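April, bench notes, Totach hand gripper no. 2

Picked this up after lunch. Philomena left a note on the tray: "left side drags on closing, pads look tired, count 3,466." The count is closes since the log was started, from the logger, so it includes the bench cycling we did in the winter.

The last service entry is at 1,307. It says pads re-covered, pivots wiped, trigger cable shortened. No cable length written down, which would have helped. Please write it down next time, me included.

## Before taking anything off

- Trigger travel full, returns by itself, a bit slow over the last part.
- Opened and closed it by hand with the cable unhooked. Right link moves freely. Left link has a tight spot near fully open.
- So the drag is in the left link or its pivot, and the cable is fine.
- Side play at the fingertips: hardly any on the right, a little on the left. Not enough to worry about yet.
- All pad screws present. One on the left was loose enough to turn with the driver held in two fingers.

I had expected the cable to be the trouble because it was the last thing anyone changed. Glad I unhooked it before ordering a new one.

## Left pivot

Took out the pivot pin and slid the link off. There was gray paste on the pin, old grease mixed with what looked like fiber from the pad covering. Same stuff inside the bushing. Cleaned both with a cotton swab and alcohol until the swab came away clean. It took a lot of swabs.

The pin has a light polish mark on one side. Ran a fingernail across it and could not feel a step, so it went back in, turned half a turn from where it was. If the tight spot comes back the pin should be replaced and not cleaned again. Spare pins are in the Kwofie drawer, second compartment, the bag with the blue tie. Don't use the ones in the clear box. They are for the older links and a hair too thick. They will go in if you push, and then you have a job getting them out.

No grease this time. Dry bushing, clean pin. The grease seems to be what holds the fiber in there. Philomena thinks a very thin film is still right and she may be correct, so we'll leave no. 1 greased and no. 2 dry and compare at the next service.

Cycled it by hand 31 times with the cable off. Tight spot gone by feel. Hooked the cable back on, took up the slack at the barrel adjuster, two turns. Cable length from the ferrule to the stop is now marked on the housing with a paint pen.

## Right pivot

Pulled this one too while the driver was out. Much cleaner. Wiped, dried, put back. Nothing else to say about it.

## Pads

The pad blocks are fine. No cracks around the screw holes that I could find under the lamp. The trouble is the covering.

Left: the edge has come up along the top and is fraying. Pulling on it gently lifts more, so the adhesive underneath has let go there. Lower down it still holds. I did not trim it. Last time someone trimmed a lifted edge the next bit lifted within a few sessions, and we ended up with a bare strip at the top where small things slip.

Right: better. Edge a little lifted along the top, rest of it sound.

I'd like to change both together so that the two sides have the same grip, but there is only enough of the good fabric for one. The Jimar roll is finished. Anbridge has the same weight in stock and Philomena will put in the order with the other things. Until it arrives the gripper is fine for opening and closing checks and for light handling. Keep it off anything with a sharp edge.

When re-covering, for whoever does it:

1. Unscrew the block and take it off the finger. Don't try to do it in place.
2. Peel the old covering and get the glue residue off with a plastic scraper. Metal marks the face.
3. Cut the new piece a little oversize and press it on from the middle outward.
4. Leave it under the weight overnight.
5. Trim with a new blade, flush at the top. A small overhang at the bottom is OK.
6. Refit, both screws finger tight first, then snug. The holes strip easily.

## Pad alignment

Did this after the pivots, with the fingers over the light wood table because the dark pads are hard to see against the bench mat. The check is the usual one: open fully, look at the height of the two tips, close slowly, see whether the faces meet flat or at one end first.

Tips level by eye when open. On closing, the top ends of the faces touched slightly first. I put that down to the lifted fabric on the left, so I did not shim anything. Shimming to suit a bad covering only means taking the shims out again later.

Also checked the opening against the printed gauge. It passes the wide end on both sides of center with the same clearance.

Open position, over the table:
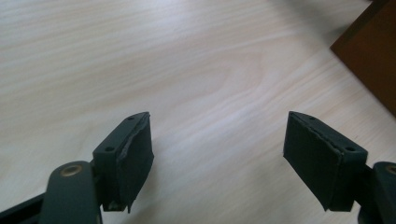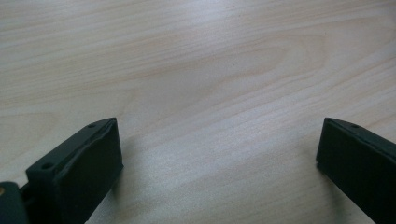

## Screws

Snugged all the pad screws with the small driver, using the torque setting taped to its handle. The loose one on the left took a quarter turn more than the others. Put a paint dot beside it in the service sheet sketch so we can see if it is the same one next time.

## Logger

Left the count running and did not reset it. The hand cycles with the cable off will not show, as the switch is on the trigger side. With the cable on I ran 21 closes to see whether the logger caught them all, and it did.

Battery changed. The old one is in the recycling tub.

## Still open

- Fabric from Anbridge, then re-cover both pads and repeat the closing check.
- Ask Philomena which cable length she used on no. 1 and mark that housing too.
- Relabel the clear box of pins "old links only."
- Look at the trigger spring. The slow return at the end is better since the pivot was cleaned, though I can still feel it.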